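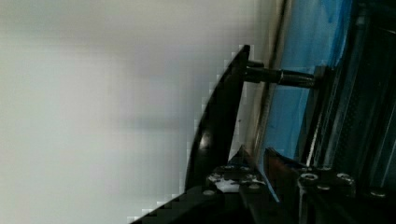
Up close: a pale gray-white surface with a bit of blue beside it.

Tavine Play Kitchen Set, reviewed

I have been through a lot of toy food. Three kids, two grandparents with a weakness for the toy aisle, and a church sale every February where I can't be trusted with cash. So when I tell you that the Tavine set is the one I'd keep if I had to put all the rest out on the curb, please understand there was serious competition for the spot!

I bought it at Gronow for 40 dollars, full price, on a day when I had gone in for wrapping paper. It comes as cookware plus a small amount of food, which is the opposite of how most of these sets are put together. Usually you get a giant net bag of vegetables and one sad little pan to cook them in. Tavine gives you real working gear for a pretend kitchen: a black pot, a big black frying pan, a green spatula, an oval colander, cups and a plate, and then enough to eat that you can get a meal going.

The pieces are big. I want to say that early, because it was the thing I was most wrong about when I was looking at the box. I expected dollhouse stuff. The frying pan takes up serious room on the table, and the colander is large enough that my youngest can hold it in both hands by its two short handles and give it a proper shake over the sink, the way she sees me do it.

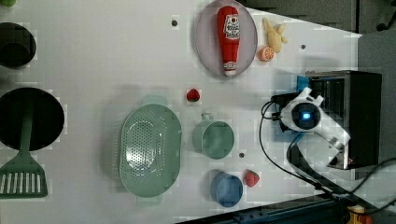
Pans to the left, the plate and ketchup at the top, fruit scattered wherever it landed.

About that colander. It is the star. It's a pale mint green with a floor full of small holes, and kids who would not look twice at a plastic carrot will stand at a water table with this thing for half an hour. We've strained sand, rice, dry beans, and a great many small building bricks. The strawberries go in, get "washed," come out, go back in. My middle one has a whole routine where every piece of fruit has to be rinsed before it can be served, and if you skip that step you will hear about it.

The spatula is good too. It has a long handle and a slotted head, and it's stiff enough to get under an orange slice and flip it. I have owned toy spatulas that folded like a slice of cheese. With this one you can really cook, or really pretend to cook, and there's a satisfying scrape when it goes around the pan.

Now the colors, which I love more than I probably should. The green pieces are soft and minty, the plate is somewhere between lavender and gray, the blue cup is a good solid blue, and the pot and pan are plain black like the ones on my own stove. Against a white table it all looks so cheerful. My sister has the Elgate set, and it's perfectly nice, but everything in it is the same hot pink and after a week she had started throwing a dish towel over it when company came. I leave ours out.
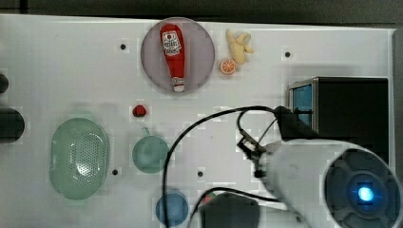 Food in play sets tends to be sized by whoever had a spare mold that day, and I've learned not to get worked up over it. We once had a pea pod longer than the loaf of bread. Tavine does better than most, although the ketchup is a giant among its neighbors: laid diagonally across the plate, the white cap reaches almost to the bottom edge, and the orange slice off to the side looks like something you'd drop in its drink. Kids do not care one bit. Mine adore that bottle. It is the first thing out of the bin and it goes on everything, including the banana, the strawberries, and on one occasion the dog.

The banana is my own favorite of the food. It's a pale yellow, gentler than the usual school bus shade, and it's shaped as if somebody has started peeling it. The orange slice has its segments showing on the cut face, so there's no arguing over what it's meant to be. The strawberries have little green tops. They are also the pieces that go missing. I've pulled one out of a rain boot and one out of the heating vent, and I now do a strawberry check before bedtime.

I lent the whole lot to Noemí Xolalpa for her preschool room for a couple of weeks, mostly to see how it would do with more hands on it. It came back fine. She liked that there was enough cookware for several kids to be busy at once, with one on the pan, one washing, one pouring, and somebody serving. Her one complaint was that there's a single plate, and in a room of four-year-olds a single plate is a fight. She has a point. At home we make do with saucers.
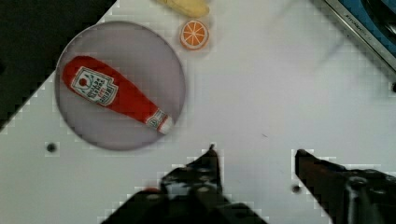

Kaisu Miettinen

A few things I'd change, then, while I'm being picky. More plates, obviously. I'd take two more and give up a cup to get them. The plate we do have is lovely, round and a little see-through with a darker rim, and it deserves company.

I'd also like a lid for the pot. Half the fun of a pot is taking off the lid and saying it isn't ready yet. We use a jar lid from the recycling and it works okay, but it slides.

And I wish there was some kind of storage. The box it comes in is the sort you destroy while opening, so by the first evening you're on your own. Our set lives in a dish tub. The smaller things nest inside the colander, the colander sits in the frying pan, and the pot goes beside it with the ketchup standing up inside. It took me several tries to get that right and I'm pretty proud of it.

Cleaning is easy enough for the cookware. I do the pans, the cups, the plate, and the colander in warm soapy water in the sink and let them drain on a towel. The food I just wipe with a damp cloth. The holes in the colander do catch things (Play dough! Don't let them put play dough through it, unless you enjoy an hour with a toothpick).

For ages, I'd say two and a half and up, with an eye on the strawberries if you have a baby crawling around. At the other end, my oldest is seven and claims to be finished with toy kitchens, and yet he is somehow always the head chef. He writes menus. Last week I was charged 11 dollars for a fried banana, ketchup extra, and told that the wait would be 30 minutes.

If you already own a mountain of toy vegetables, this is the set to put next to it, and if you own nothing at all it's a great place to begin. Vakach makes a little cutting board that goes nicely with it, and I'd add that before I bought any more food. Gronow had plenty of the Tavine sets on the shelf when I was last in, down by the puzzles.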